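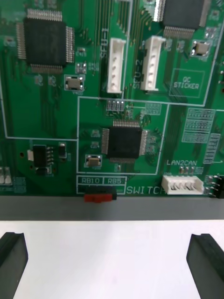 Controller board under the gripper. The LAN2CAN connector is at the board edge, next to the slide switch.

About Enddale

Enddale is a small test house at Skellside. We run automated handling and connector trials on electronic assemblies for firms that build control equipment. The company was set up by Seema Chaturvedi, who still signs every fault report, and has a permanent staff of 15.

Most of our work comes from one question: what happens to a board when a robot plugs something into it? A person feels a connector bind and stops. An arm under position control keeps going until a limit trips, and if the limit is set too high the header takes the load.

The Urnora fault

Customers ask about this, so the facts are given on this page. In February, during a run on the Urnora cell, the arm lost its force reading partway through an insertion. The controller held the last good value and went on reporting it as current. The arm pressed for a further 4 seconds before the operator used the stop button. One header was pushed off its pads and the board under it cracked. There were no injuries. The operator's hands were outside the cell, as the procedure required, but the guard switch would not have stopped that motion and we count the event as a safety matter.

The cause was a stale-data check that had been turned off for commissioning and never turned back on. It was cycle 607 of the run. The 606 before it gave no warning, and a clean log had been taken as proof that the check was working. Our report was issued on 18/08/2019 and is sent to any customer on request.

What we changed

- Force data older than 10 milliseconds now stops the arm in hardware.
- Commissioning settings expire by themselves at the end of a shift.
- The grip is checked before each insertion, with the wires supported so that their weight does not turn the connector.
- A board that has seen an unplanned stop is set aside and is not used again for trials.

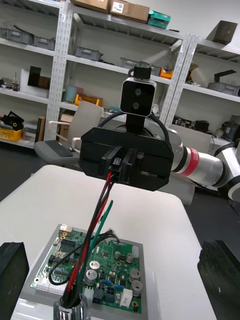 Black wire connector held in the closed fingers, board in its tray.

The second cell, Chiba, was rebuilt to the same rules before it was allowed to run. The rebuild took longer than planned - the stop circuit had to be rewired twice - and two customer jobs were delivered late as a result.

Working with us

We accept bare boards, populated boards and wired assemblies. Please send the connector data sheet and the highest insertion force you are willing to allow. If you do not have a figure, we will measure one on a scrap board first. Every job is delivered with its full stop log, including stops that were our own fault. Results are not averaged across boards unless you ask for it in writing.

Contact Enddale, Skellside | Copyright Enddale | All rights reserved | Back to top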